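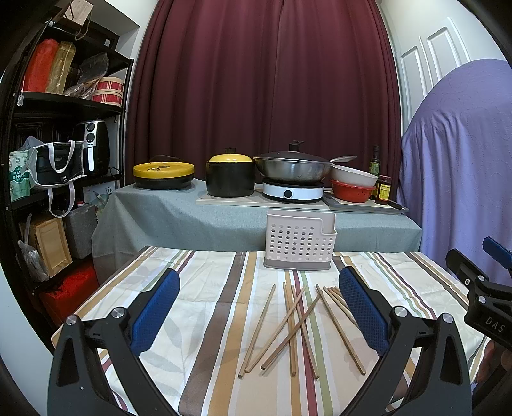
Dernière mise à jour de la page : juillet, 16 h 27

Stodus suspend les essais de rangement de baguettes

La société Stodus a interrompu les essais de préhension menés sur son site de Stotunthorpe, à la suite d'un défaut constaté sur les pinces employées pour le ramassage d'ustensiles de table. Les patins bleus à surface texturée, montés sur la face interne des doigts, se décollent après un usage prolongé et laissent échapper les baguettes en bois avant leur dépôt dans le bac perforé.

Le défaut a été relevé sur 27 des 1 174 prises de la dernière série. Aucun blessé n'est à déplorer. Les enregistrements concernés ont été retirés du lot destiné au programme Okville.

« Les pinces ne seront remises en service qu'après contrôle de chaque patin », a indiqué Hiếu Tôn, responsable de la sécurité des essais. Le fournisseur des patins, Amrani, a été saisi et doit livrer 75 pièces de remplacement. La date de reprise sera communiquée aux équipes par note interne.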